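How to Pack a Bedroom for a Long-Distance Move

By Toshiko Nishimura
17 September 2020

The bedroom is a good room to pack first and the last one to finish. Most of what is in it is soft, light and not used every day, so you can start two weeks out. The things you do use every day stay until the morning of the move.

What you need

Small and medium cardboard boxes, packing tape, a thick marker, a few wardrobe boxes if you have hanging clothes, and two mattress bags. One bag is enough for the mattress, but the box spring needs its own. When I moved to Cairns in July I bought everything in one order from Plostus and still had to go back for tape.

Step 1: Sort before you tape anything

Go through one drawer at a time. Put clothes you are keeping on one side and clothes you are giving away on the other. Long-distance movers charge by weight or by space, and old winter coats use up both. My shipment came to 1,841 pounds. The quote was for up to 2,000, and going over would have moved me into the next price band.

Step 2: Set up a place to work

Use the bed as your table. It saves your back, and you can reach all four sides of a box if you pull the bed away from the wall. Leave an old cover on it, as the bottoms of boxes pick up dust in storage. 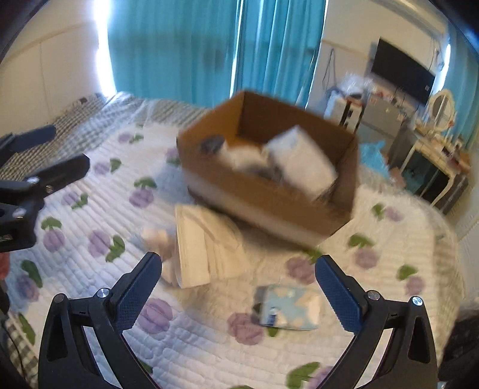 Tape the bottom seam of each box with two strips, then run one strip across the middle. Fold the top flaps out of the way while you fill it. Heavy things go in small boxes. A medium box full of books is too heavy for one person to carry down stairs.

Step 3: Pack the soft things

Roll T-shirts and sweaters and stand them on end. Sheets and towels can be folded flat and used to line the bottom of boxes that will hold lamps or picture frames. Keep one full set of sheets for each bed out of the main load. It goes in your first-night bag.

Pillows can go in clean trash bags. Squeeze the air out and tie the top. Do not put anything on top of them in the truck if you want them to keep their shape.

Step 4: Take care of the small breakables

Remove bulbs from lamps. Wrap the base in a towel and the shade in plain white paper, because newsprint leaves marks on fabric. Jewelry, medicine and papers travel with you.

Step 5: Label

Write the room and the contents on two sides and not on the top. Boxes get stacked, and the tops disappear. I number mine and keep the list on my phone. 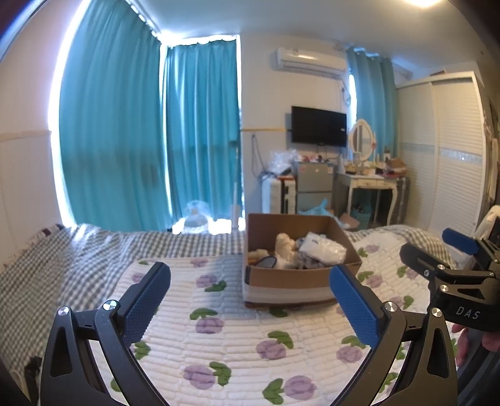 Can I leave clothes in the dresser drawers?

It depends on the dresser and the mover. Solid wood pieces can often travel with light clothes inside, but particleboard ones should be emptied. Stenano asked me to empty every drawer. Ask when you book.

Step 6: Take the bed apart last

Put the bolts and the hex key in a sandwich bag and tape it to the headboard. Slide the mattress into its bag standing up, with a second person holding the far end. Tape the opening shut and carry it out on its side.

Related
How to Read a Moving Estimate, by Hatem Helmy
Wardrobe Boxes: Buy or Borrow?
Dreketti Storage Units: Sizes and Access Hours
Moving a One-Bedroom Apartment for $199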